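5 min read

She is eating toast when I ring, and says so. It's a quarter past eight and she has been up since four, because the river was doing something and she wanted to look at it. "It had dropped a hand's width. So I went and moved the boat. That's the job, really. Looking, then moving something."

The job is the ferry at Skallov - 12 seats, one bench that nobody likes, room for bikes if they're polite about it. She took it on after the last man gave up his knees to it. Before that she drove a library van. Before that, "bits."

I'd wanted to talk about the timetable row. She didn't, much. The short version: the council wants fewer winter crossings, the village wants the same ones it always had, and she is stuck in the middle of the water with both of them shouting. "They come aboard and tell me their side for four minutes. Then they get off. Then the other lot get on."

The winter figures are on the wall of the hut in felt pen. 2,086 passengers from November to the end of February. She's proud of that. The council, she says, looked at the same number and pulled a face.

"You can't run it on numbers. There was a morning in February with one passenger, a lad going to a college interview. Road was under water. Was I meant to wait for eleven more?"

Did he get in? "No idea. He never said. He's growing leeks now."

We get on to the boat. Steel hull, built at Stukia for a lake that then got a bridge, so it came here cheap. Slow to turn. She calls it a wardrobe, with love. The engine is fine, it's the small stuff that goes - the depth sounder, the bilge alarm, the little board that runs the cabin lights. She used to solder her own repairs on the kitchen table and has mostly stopped.

"My eyes went. Also things got smaller. I opened up the new sounder and shut it again."

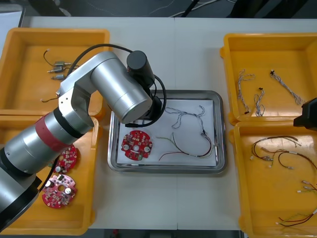 A round red circuit board on white paper in a steel tray.

So now the broken bits go in the post and come back weeks later, or don't, and in the mean time she has a pole with tape marks on it. She quite likes the pole. "It's never wrong. It's only short."

Money next. A single is still the same price as when she started and she knows it's daft. A return saves you pennies. There's a season ticket, which 108 people hold, and she reckons she could name all of them and most of the dogs. Dogs go free. A goat was charged, once, as luggage.

What would she do with the grant, if it comes? She's quick on that. New landing stage on the far bank. The old one is slippy and slopes the wrong way, and the pushchairs come down it faster than thier owners. After that, a heater. After that she goes quiet and I think the line's dropped.

"Somebody to do the Saturdays," she says. Then corrects herself - any day, she isn't fussy. She hasn't had a proper week off since the van.

There is a petition, 278 signatures, in a carrier bag behind the wheel. She hasn't signed it herself. Felt wrong, like clapping at your own birthday. She'll hand it in when the meeting gets a date, which has been moved twice.

I ask if she ever just sits on the bank and doesnt cross. She says the view's better from the middle, and anyway there's someone ringing the bell on the other side, has been for a bit, can we finish this later.

We finished it later. She'd thought of one more thing: please ring the bell once. Once is plenty. She can hear it.

Related
Brullulell market: what's moving and what's staying put
The Benavides bakery on rye, rent and early starts
A slow walk along the Stukia lake path
Winter buses: your letters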